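4. Setting Up Your First Sit in Pindum

Read this section before you accept a sit. The sign-up page says the whole thing takes 2 minutes. It might, if you skip everything that matters.

4.1 Fill in your travel dates

1. Open Trips and tap New Sit.
2. Enter the day you arrive and the day you leave. Don't trust the dates copied over from the owner's listing. Owners change flights and forget to change the listing.
3. Leave Flexible Dates off. Turning it on is supposed to bring more invitations. Mostly it brings owners who want you there two days early for free.

Note: Pindum advertises 2,687 homes. That number includes listings with no open dates, so filter by month first. A search for May in Jernville will give you a fairer idea.

4.2 Check the home and the animals

1. Read the pet list twice, then ask the owner to confirm it in a message. "One easy cat" has a way of leaving out the chickens.
2. Ask how far the house is from a bus stop or station. The map pin only shows the neighborhood.
3. Ask for a video call. If the owner won't do one, we would pass, however nice the pool looks.

Caution: The Verified Owner badge means an email address was checked. It does not mean anyone has seen the house.

4.3 Agree on the handover

1. Settle where the keys will be and who has the spare set.
2. Get the vet's number and a spending limit in writing. Fasil Habte, who sat in Lekota last winter, paid a 900 dollar vet bill first and argued about it later.
3. Write out the feeding times where every sitter in the house can read them.

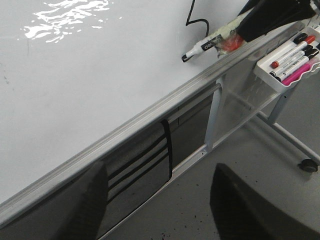

Fig. 4. Whiteboard with marker ledge.

4. Save the owner's house notes to your phone. The offline copy in the app is meant to update by itself — check the date on it anyway.

4.4 Cancellations

The Britden plan costs 40 dollars a year and covers a hotel if the owner cancels. Read the exclusions before you pay. Saron Belay's guide to making a claim is in Section 7.

Section last revised 2020-04-20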